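About Skelano

Skelano is a small site about documentaries that claim something strange happened. Ghost films, true crime series, cult exposés, lake monsters, the lost tape found in somebody's attic. We watch them, we look up what we can, and we write down which parts hold up. Most of them don't hold up very well. A few do, and those are the ones we enjoy writing about most.

The site is edited by Ultan Cronin, who spent too many years cutting trailers for cable networks and knows what a sound effect can do to a shot of an empty hallway. He started Skelano after sitting through a ninety-minute special called The Flalla Recordings, in which the recordings were played for a total of 45 seconds. The rest was people in a van reacting to them. His review ran to 900 words and the comments are still going.

What we cover

We write about films and series that ask to be believed. If a movie says it is fiction, somebody else can review it. If it opens with a black card saying "the following events are real," it's ours.

That includes:

Paranormal investigations, for TV, streaming or theaters
True crime, especially anything with the words "never-before-heard" in the press release
Celebrity psychics and the specials built around them
Announcements of projects that may or may not ever get made

The last one takes up more of our time than it should. A host tells a gossip site he's working on a secret film, forty blogs repeat it, and then the film quietly turns into a two-part special or nothing at all. We keep a list of these and go back to it every October, when the genre wakes up and everybody has something to promote.

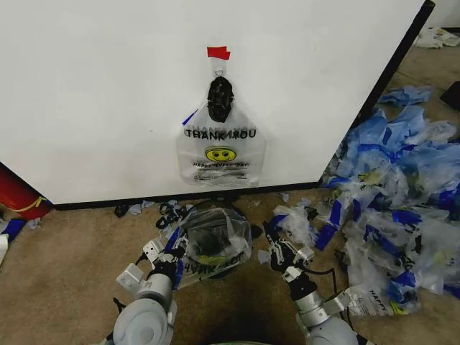 How we check things

We're not detectives and we don't pretend to be. What we have is patience, a library card and a willingness to call county offices during business hours. When a film says a house has a history of violent deaths, we ask for the records. When it says a family fled in the night, we look for the deed and see when they sold. You would be surprised how often the "abandoned" mansion was being rented out for weddings.

We also read the credits. All of them. Our long piece on The Cuervo House came out of one line at the very end, where a man shown on screen as a neighbor was also listed as a location assistant. The producers told us he was both. Maybe he was. We printed their answer in full and left it there.

Sometimes we can't find an explanation. When that happens we say so, and we get mail from people who take it as proof. It isn't proof. A noise we can't explain from a sofa is a noise we can't explain from a sofa.

Our ratings

We don't give stars. Each film gets one of four labels: Supported, Partly Supported, Unsupported or Come On. Out of more than 600 titles in the archive, 2 have been rated Supported without any notes attached, and one of those is about a bridge.

A label can change. If a filmmaker sends us documents, we read them and update the page, and the old label stays visible with a line through it. This has gone in their favor more than once. It has also gone the other way, when the documents turned out to be worse than the film.
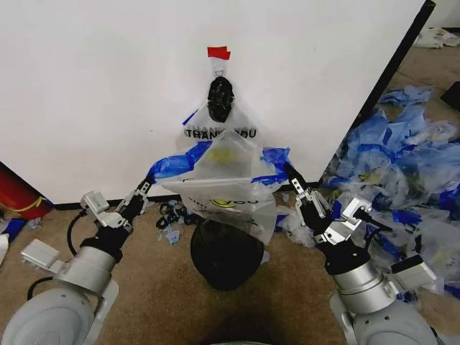 Money

Skelano is paid for by readers and by a few plain ads. We don't take money from studios, streaming services or anyone who sells ghost-hunting gear. Drustine, the small publisher that puts out our yearly paperback, has no say over what goes in it and has complained about the cover twice.

We accept screeners. We don't accept travel, hotel nights or "an exclusive overnight experience at the location," which is offered to us more than you'd think. If we saw a film through a screener, the review says so in the first paragraph. Publicists sometimes ask us to hold a review until opening weekend, and we do that if the date is reasonable. We don't let anybody read it first.

Who writes for us

Ultan edits everything and writes perhaps half of it. The rest comes from freelancers, most of them with day jobs. Some believe in ghosts — we've never made that a condition either way. They're often harder on the bad films than the rest of us, having hoped for more.

We pay on acceptance. Send a pitch of one paragraph, tell us what the film claims and tell us which claim you'd check first. Please don't send a finished review of something already in the archive unless you have new records to go with it.

Corrections and contact

If we got something wrong, use the contact form and choose "Correction" from the menu. We fix errors at the top of the page, with what we said before and what we say now. Tell us where your information comes from. "Everyone in town knows" is a start, but we'll ask for a name or a document after that.

Messages about your own haunting go to the same form. We read them, but we don't make house calls.

Page last updated 10/31/24.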